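Section 3: Before you order a two-arm bench cell

Read this section before signing anything. The Trendley price list gives a figure for the arms. It doesn't give a figure for a working bench, and the gap is where budgets go.

1. Write down the job in one plain sentence. "Put the rolls in the basket" will do. If the sales office at Derese can't tell you which gripper suits that sentence, don't let them sell you two.

2. Measure the bench space, then add 400 mm in front for a person. The brochure drawing leaves this out.

3. Price the frame, panels, mounting rail and cable tray as separate lines. Suppliers like to call these "standard". Ask Oseo to put that word on the quote with a price of nil beside it.

Note: Keerthana Venkataraman's costing sheet has 59 lines. The arms take up two of them.

4. Ask for a trial with your own goods, in the mess they normally arrive in. A tidy row of matching blocks proves very little.

Two arms working over cling-film rolls lying at all angles, with a pink basket on the right to put things in, make a fairer test. Bring more than one brand, with different labels, and a box or two to get in the way. 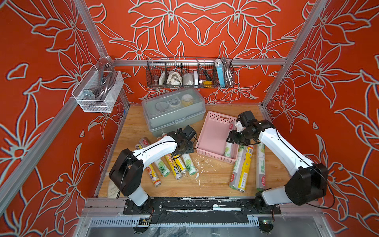
5. Time the trial yourself for 57 minutes without a break. Count every stop, including the ones the demonstrator calls "just a reset".

Caution: Do not accept an edited video in place of step 5.

6. Get the support cost for 12 months in writing. Check whether gripper fingers are covered. At Asley they were treated as consumables, and we paid.

7. Send the quote and your trial notes to Houshang Kermani before the January budget round. Quotes without trial notes are sent back.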